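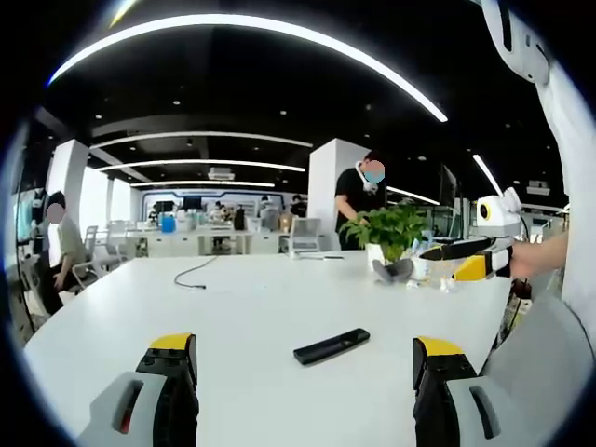 Handheld gripper drops thin objects halfway through the lift

Category: Robotics > Grippers and End Effectors

Vendula Tóth
We collect pick-up demos with handheld grippers at a long table. The remote control is on today's list. One of our two Kakel grippers closes on it fine, then opens a little on the way up and the remote slides out. It failed 17 times in 30 tries on Sunday. Mugs are no problem. The motor gets warm but there is no error code. Is this the pads or the motor?

Callum Yule
Probably the pads. Clean them with alcohol.

Matúš Šťastný
Pads would let it slip, but you say the fingers open. Check the set screw on the drive gear. Mine backed out after 200 cycles and did the same thing on anything flat. Power off and unplug first – the fingers can snap shut when the gear comes free, and I have the bruise. Tighten it, add thread locker and leave it overnight. If it still opens, look at the current limit in the settings. Ours had gone back to the default after an update.

Vlastimil Pešek
Same fault here in July, and it was the screw. Cleaning did nothing for me.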